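Cliltum Plaid Table Blanket, Large
Reviewed by Harish Kamath
2019-04-02

I did not set out to own a blanket for my table. I set out to own a table that didn't clack every time someone put a mug down, and the Cliltum was on the second page of results, glowing. I have now lived with it for 6 weeks, which I think entitles me to an opinion.

The color

The listing calls it "harvest." I have seen harvests and they were mostly brown. The Cliltum has orange, a redder orange, lime green, yellow and one polite tan, with hot pink and purple running between the squares in case you were nodding off. My neighbor Olanrewaju Okoro came in, looked at it for a while and asked if it was staying. It is. Next to it, every other thing I own looks as if it came from a dentist's waiting room.

Fruit does well on it. A plum or a kiwi on the green square looks like something you paid extra for. An orange has a harder time on the orange parts and is better left in the red tray with the others. 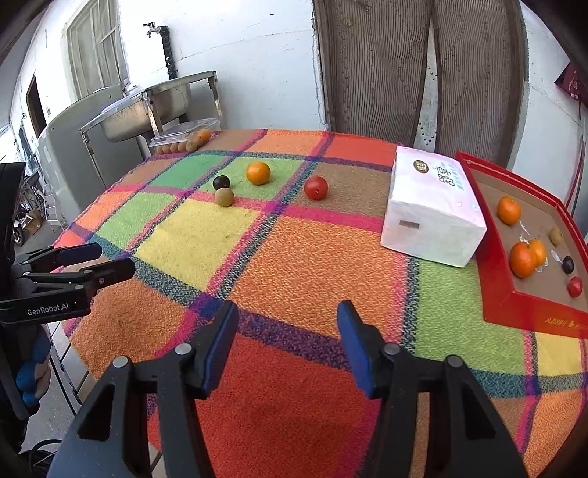
The fuzz

It is thick and it is very fuzzy. Mugs land without a sound, as I'd hoped. A wine glass is another matter, and I'd keep those on a coaster or in your hand. Round fruit stays put nicely. Crumbs also stay put, and toast has become something I eat over the sink.

It sheds for the first 2 washes. I found orange fluff in my coffee grinder, a Grindness that lives on a shelf across the room, and I have no theory about that.

Washing

Cold, alone, low spin. The label says to dry flat, which in my apartment means the floor, so for a day I step over it. Mine has kept its color, all of it, and the corners still lie down. I used the Grudside wool soap because I had some - the cheap stuff would probably do.

Would I buy it again

Yes, though maybe in the gray, if Cliltum made a gray. They don't. Four stars, with one off for the toast.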